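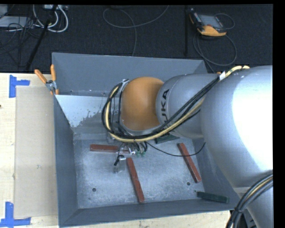
Pukport Tide Gauge Readings

Hourly water level readings from the harbor gauge at Pukport, with a shorter companion series from Tirndale. Released 15 September 2021, version 5.

Contents

levels.csv — 1,491 rows, one per hour
gaps.csv — 261 rows, one per missing or rejected reading
stations.txt — gauge positions and datum offsets

Columns in levels.csv

station: PUK or TIR
time_utc: start of the hour
level_mm: height above local datum, integer
flag: 0 good, 1 interpolated, 2 suspect

Processing

Raw values were averaged over each hour. Hours with fewer than 20 valid samples were dropped and logged in gaps.csv. Interpolation was applied only to single missing hours.

Known issues

The Tirndale clock ran slow in August. Times were corrected with a linear fit — treat flag 2 rows from that month with care. Levels are not adjusted for air pressure. The two stations use different datums and should not be compared without the offsets in stations.txt.

License

Free to reuse with credit to the Marinescu Tide Archive.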